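Home | Forums | Moving & Packing | Search | Log in

Bubble wrap: which side faces in?
Started by tollmont_tam, 1/3/20

tollmont_tam
Packing up the flat and my sister insists the bubbles have to face inwards or you may as well use newspaper. Is there anything in this? I've always done it flat side in.

Jae-hoon Ra
Bubbles in. They hug the thing you're wrapping and the flat side takes the tape better.

drimumau
I'd like to see where that comes from. Everyone repeats it and I've never met anyone who tried both. I've moved house twice, 237 items on the last list, wrapped any old how, and lost one saucer.

Jae-hoon Ra
One saucer is luck. Bubbles against glass can leave marks on polish, I'll give you that, but for crockery it's bubbles in.

Ok-hee Joo
I'm with drimumau up to a point. What matters is a tight wrap and a proper seam. Most of the breakages I've had were parcels where the tape had let go and the wrap had slid round to one side. I tape the whole length of the join now — not a dab at each end — and I don't much care which way the bubbles go.
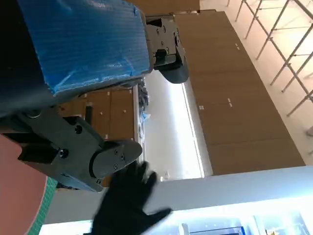
The other thing I don't believe in is the coloured stuff costing more. Blue, clear, pink, it's all air. If a shop tells you the blue one is stronger, ask them how they know.

drimumau
Pink is meant to be for electronics, isn't it? Static.

Ok-hee Joo
Some of it is, if it says so on the roll. I wouldn't go by colour alone.

Jae-hoon Ra
Still bubbles in.

tollmont_tam
Right, so that's one for, one against and one for more tape. I've got 15 boxes to do before August so I'll try it both ways and see what survives.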